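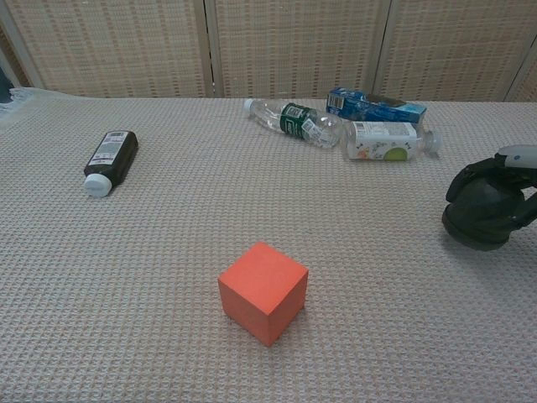
Foam cube, bottles and a small carton set out on the waffle cloth, gripper at the right.

Club Handout 5: Your First Pick

Before you start, read the Plorkside arm checklist and sign the log. Work in pairs - one drives, one stays by the stop button.

1. Spread the cloth flat and pull out any wrinkles near the arm.
2. Put the foam cube in the lower center of the table, turned slightly. Lay the bottles on their sides, well away from it.
3. Open the gripper fully and set the speed to 39.
4. Bring the gripper in from the right and stop above the cube.
5. Lower slowly until the fingers are level with the middle of the cube, then close.
6. Lift, wait, and set it back down.

If the cube slips, lower your lift speed before you change the grip setting. Grip above 100 leaves dents in the foam.

Once you have the cube, try the bottles. Take hold near the middle. Crumpled ones roll less, so start there. Leave the carton for last.

Save each run under your own name. Ask Skarphéðinn Nørgaard if the log won't open. Room 205 has spare cubes.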